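Closing the Gap: Sheila Haslam on Suture Pads, Thread and Bite Depth

Interview by Evie Blackburn

Sheila Haslam has run the suturing bench at Haworth for 11 years and keeps a log of every closure made there. The log stood at 1,241 entries when we spoke. She reads from it often.

The pads come from a small supplier, Tresport, and are cut in house. Haslam wants the slit made in one stroke, with the blade held upright. "A slanted cut gives you one thick lip and one thin lip," she said. "Then you can't tell whether an uneven closure came from the stitch or from the cut."
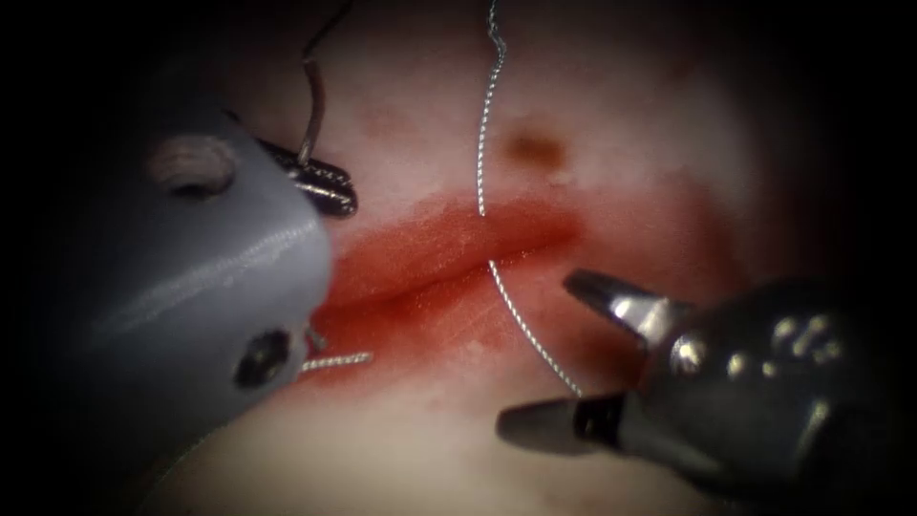 Color is added after cutting. She rejects the idea that it is decoration. A red field hides the edge of the wound, and the person closing it has to find that edge before placing the needle. On clean pads, she said, entry points are tidier than they would be in practice, and the scores mean less.

Her scoring sheet, known at the bench as the Elden sheet, covers entry distance, exit distance, spacing and knot security. Knots account for most of the lost points. Of 220 closures reviewed in April, 175 passed on spacing. Fewer passed on knots, and she puts that down to tension. "People pull until it looks closed. Then the edges roll under. Pull until the lips touch, and stop."

Tail length is also on the sheet. Short tails slip, and long ones get caught in the next throw.

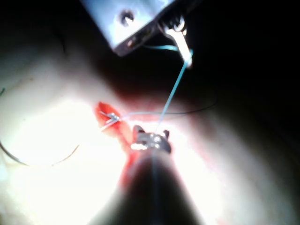 Knot at the upper end of the incision, with blue suture held in the jaws.

I asked about thread. Haslam prefers braided for teaching — it holds a knot with fewer throws and stays where it is laid. The drawback is drag. Braid pulls on the pad as it passes through, and a weak pad will tear at the entry point.
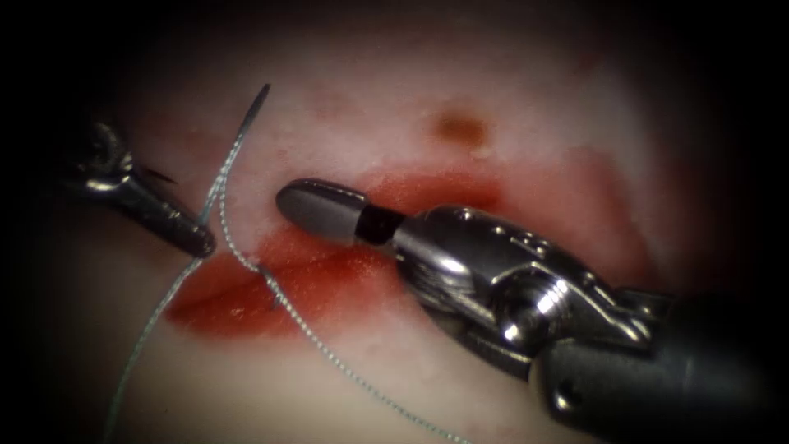
Needle handling takes up the longest section of her notes. She teaches a grip well back from the point and a full turn of the wrist, so that the needle follows its own curve. Between passes, she wants to know where the point is at all times. With the needle standing point up and two strands trailing from its base, one of them lying across the incision, her rule is to clear the strand before the next bite. "If you stitch over it, you've locked it in," she said. "You cut it out and start again."

Pad 211 is still on her shelf, locked strand included.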